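Backup job stops at 73 percent after password change

Rovon Community > Small Office > Backup and Restore

valbona_h
Posted Friday, May 13, 2022
Hello all. I look after the computers in our office in Priltham, but it is not my main work, so please be patient with me. In April we changed the password of the backup account. Now the nightly job to the Enov box runs until 73 percent and then it stops. The log says only "access denied" and shows 1,265 files skipped. Before the change it skipped none. I restarted the box and also the server. 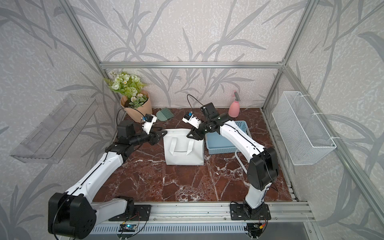

Two arms on the front rail, leaf wallpaper behind.

onyeka_fan
Did you change the password in the job too, or only on the account? There are two places.

valbona_h
In both. If it was wrong in the job, I think it would not start at all.

tapio43
Give the backup account full admin rights and run it again. Takes two minutes.

jummai.iyamu
Please do not do this. An account with full admin rights and a stored password is exactly what an attacker wants to find. Look first who owns the skipped files. Are they all in one folder?

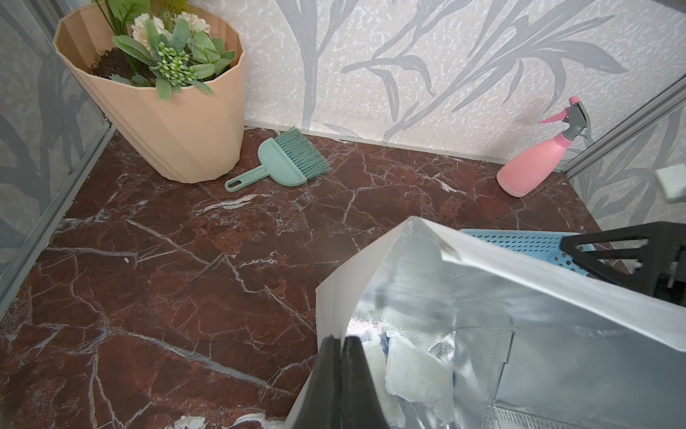
Planter in the corner with the green hand brush next to it.

valbona_h
I sorted the list now. All are in the accounts folder, and this folder is on the second disk.

jummai.iyamu
Then I suspect the second disk is connected with its own saved login. The old password is still there. Remove the saved login, add it again with the new one, and run only that folder.

tapio43
I still say admin for one night is no risk in an office with 10 people. You can take it away in the morning.

jummai.iyamu
You can, but people forget - I have seen such "one night" accounts after years.

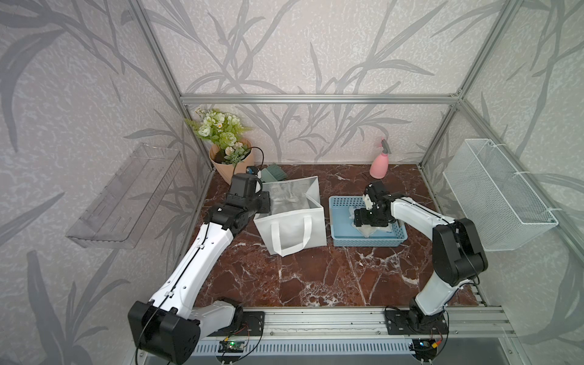

valbona_h
I removed the saved login and added it again. The accounts folder finished in 43 minutes and nothing was skipped. The full job will run tonight. I did not touch the admin rights, sorry tapio43.

tapio43
Fine by me, it is your server. I would have been home earlier.

onyeka_fan
Check also the restore, not only the backup. Open one or two files from the copy.

valbona_h
Good advice, I will do it on Monday. Thank you Jummai for the help.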